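移籍期限前のスカッド登録、手順メモ(アマチュアリーグ向け)

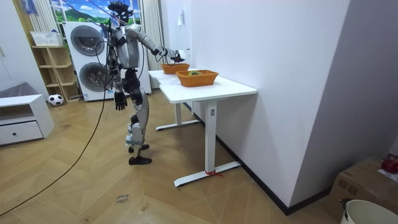

時間ないので要点だけ。うちのリーグ(アヴサイド地区)の選手登録、毎年6月に締切前で詰まる人が多い。去年は自分も詰まった。なので今年やった順番をそのまま書いておきます。他の地区だと画面が違うかも。そこは各自で。

用意するもの
・選手の登録番号(前のクラブで使ってたやつ)
・前所属クラブの移籍承諾書
・本人の署名入り契約用紙。アマでも要る
・顔写真データ。正面、帽子なし
・クラブの管理者アカウント

登録番号は本人が覚えてないことがほとんど。前のクラブの事務に聞くのが早い。今回ドリルトンから来たウインガーのケーガン・ティポキは3599番。本人は「たぶん3で始まる」しか言わなかった。

手順1 前所属に連絡
まずこれ。書類を作り始める前に電話かメール。会費の未納が残ってると承諾書が出ません。ティポキの場合はウェア代が未払いで、払って翌朝に承諾書が届いた。メールの件名に選手名と登録番号を入れておくと返事が早い気がする。

手順2 管理画面で選手を検索
「選手」→「移籍申請」→「番号で検索」。名前検索は使わないほうがいい。表記ゆれで出てこない。レムジ・ヤルチュンカヤは名字のıとçのせいで最後まで名前でヒットせず、番号931で一発でした。
出てきたら生年月日を必ず確認。同姓同名あり。

手順3 期間とオプションを入れる
契約期間は今季のみか、今季+延長オプション。オプションを付けるなら「有」にチェックして年数を入力。ここ空欄のまま次に進めてしまうので注意。エラーは出ない。出ないまま、あとで差し戻される。
オプションを使うかどうか、どっちが決めるのかも備考欄に書く。「クラブ側」「双方合意」のどちらか。うちは双方合意にしてます。

手順4 書類をアップロード
PDFのみ。スマホで撮ったのをそのまま上げると弾かれます。変換してから。
承諾書と契約用紙は別ファイルで。1つにまとめたら戻ってきた(経験者)。
ファイル名は半角。全角かっこが入ってるとアップロードが途中で止まる。

手順5 ポジションと背番号
ポジションは後で直せる。背番号は公式戦に1試合出ると直せない。先に現メンバーと被ってないか見ること。ソレダド・キンケイドが昨季から11番なので、ウインガーが増えるとだいたい揉める。今回は話し合いで済んだ。

手順6 送信、そして承認待ち
送信ボタンを押したら受付番号をメモ。画面を閉じると探すのが面倒です。
承認まで通常2日。締切の週はもっとかかる。木曜の夜に出したら翌週まで動かなかったことがあるので、週の前半に出すのがいいとおもいます。
状態が「確認中」から「差戻」になってもメールは来ない。自分で見にいく。朝と夜に一回ずつ見れば足ります。

差し戻されたら
理由が一行だけ出ます。よくあるのはこのへん。
「書類不備」 署名か日付の抜け。契約用紙の2枚目の下が多い
「写真不適」 暗い、横向き、チームの集合写真からの切り抜き
「期間不明」 手順3のオプション欄
直したら新規申請じゃなくて「再提出」から。新規で出すと二重申請になって両方とまります。とまると地区事務局のマキシン・グリムショーさん宛にメールして片方消してもらうことになる。返事は丁寧だけど、締切の週に頼むのは避けたい。

国外から来る選手の場合
別ルート。国際移籍の証明が要るので、この手順だけじゃ足りない。申請から15日前後みてください。うちは一度しかやったことがなくて詳しく書けません。パーティントンのジャラ・ネピアが何人か通してるので、対戦のときに聞くのが確実。

承認後
・試合用メンバー表に名前が出るか確認。出ない場合は一度ログアウト
・選手証を印刷。白黒でも可
・前のクラブに承認された旨を一報
・クラブのサイトとSNSで発表するなら承認のあと。先に出して差し戻されると気まずい

よく聞かれること
練習試合は未登録でも出られる? 相手クラブと審判が了承していれば出られます。保険は別なので確認を。
締切当日の何時まで? 17時。画面の時計基準。自分のPCの時計じゃないです。
オプションは後から足せる? 足せるけど契約用紙を書き直し。最初に入れたほうが楽。

ウルブリッジ戦までにあと一人登録する予定なので、画面が変わってたら追記します。誤字はあとで直しまs。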